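Parallel grippers for soft stuff: Stemora vs. the Mumomach fingers

tendonitis_bot
I have two small arms on the bench and a pile of things that squish. The right one has the Stemora parallel gripper, the left still has the stock Mumomach fingers. The question I'm trying to settle before October is whether the Stemora is worth 800 bucks when I already own something that opens and closes.

So far: rigid parts, no difference I can feel good about paying for. Plush, a different story. The Stemora lets me cap closing force at 5 N and it stays there. The Mumomach treats its force setting as a suggestion from a stranger.

khuc_l
What are you using as the test object? "Plush" covers a lot of ground. And where's the camera? If it's far back you won't see the fingertip sink in.

tendonitis_bot
Wrist camera, close in. The victim is wearing a scarf, for extra difficulty.

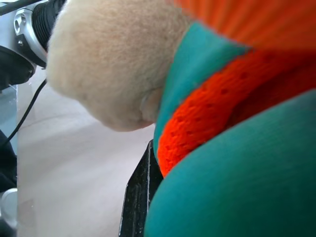
Photo: tendonitis_bot, wrist cam, both arms at the toy

The open knit is the part I worry about. A fingertip corner that catches in one of those holes takes the scarf along for the ride, and then my success rate depends on knitwear.

Drelura_refugee
Nice scarf. Your camera is too close, though. The toy eats most of the view and you get one finger and a bit of the other wrist. I'd move it back 100 mm and live with less fingertip detail.

tendonitis_bot
I tried farther back. Then the fingers are a smudge and I'm guessing at contact, which I can do for free without a camera.

khuc_l
Agree with keeping it close. Disagree with the whole comparison. You have different fingertips on the two grippers, so you're testing pads and calling it a gripper test. Put the same pads on both, 6 grasps each at the neck and 6 at the belly, then talk to us about money. – Lâm Khúc

Drelura_refugee
Six grasps is an anecdote with a spreadsheet.

khuc_l
It's six more than most posts in this subforum.

hau_dat
I ran the Mumomach for a year. The force cap does work if you drop the closing speed first, since it overshoots when it's moving fast and by the time it notices, the bear has a waist. Try the slowest setting before you buy anything. Also watch that cable on the other wrist, mine used to snag whenever both arms worked close together.

tendonitis_bot
Slowest setting, fine. It will take until lunch to close, but fine. Printing matching pads tonight. The cable is getting a clip.

Drelura_refugee
And the camera?

tendonitis_bot
The camera stays.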